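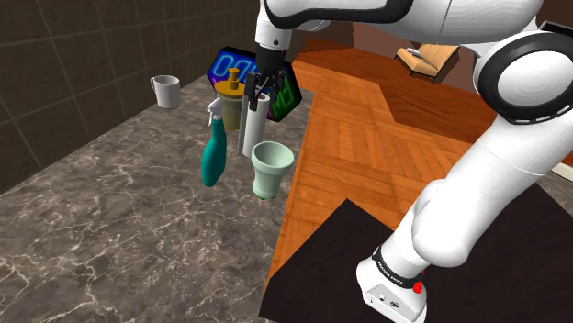 Tuominen to Open Kitchen Surfaces Showroom in Darkthorpe

DARKTHORPE, 20/03/2024 - Tuominen, a family-owned supplier of countertops, wall tile and wood flooring, will open a second showroom in Darkthorpe this July. The new site takes over the former Flenda furniture store on the north side of town and will employ 3 full-time fitters along with sales and warehouse staff.

The company has sold kitchen surfaces from its original location for years, mainly to builders. The Darkthorpe showroom is meant for homeowners. Visitors will be able to compare large samples of stone, tile and flooring side by side, take smaller pieces home on loan, and book a measuring visit at the desk.

"People kept driving out to our trade counter with a cabinet door in the back of the car," said Ville Karppinen, managing director of Tuominen. "They wanted to see the door next to a real slab. We could do it, but they were standing in a loading bay with forklifts going past. This gives them a proper place to do it."

The showroom will stock 328 surface samples at opening. Brown and gray marble patterns make up the largest group, followed by plain light stone and dark wall tile in large formats. Wood flooring will be shown in orange, honey and pale finishes.
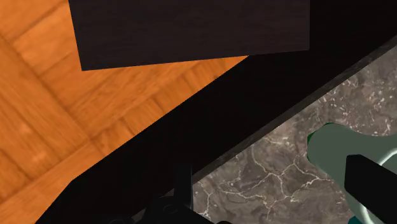 Warm wood flooring and gray-brown marble.

Tuominen will also use the opening to introduce Prukutness, a planning service for customers who are replacing a countertop but keeping their cabinets. A fitter visits the home, measures the existing units, checks that they are level and will carry the weight of the new top, and leaves a written quote the same day. The visit costs $60, and the fee is taken off the final bill if the customer goes ahead.

Eyvindur Hjaltested, who will manage the Darkthorpe site, said that most of the calls the company gets are about replacing one surface and leaving the others alone.

"A full kitchen is a big job and a lot of households don't want it," Hjaltested said. "They have a floor they like and a wall they can live with, and the counter is worn out. So the first thing we ask about is what's staying. If you have dark tile, we start with the samples that have some brown in them and go from there."

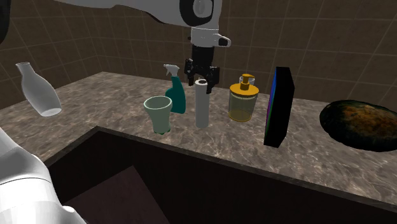
Customers who are keeping their wall tile are asked to bring a spare piece if they have one, or a picture taken in daylight. Sink and cooktop cutouts are included in the price of every countertop. Edge profiles other than the standard square edge are charged separately, and the price list will be posted at the desk.

Sample loans are free for 2 weeks with a refundable deposit. Offcuts from the workshop will be sold at the rear entrance - no booking needed, but buyers should bring their own transport.

Home visits under the Prukutness service can be requested now through the existing Tuominen trade counter, with the first appointments in Darkthorpe set for July. Opening hours will be announced closer to the date.

About Tuominen
Tuominen supplies and fits countertops, wall tile and wood flooring for homes and small businesses. The company cuts all of its countertops in its own workshop.

Media contact
Ville Karppinen, Managing Director, Tuominen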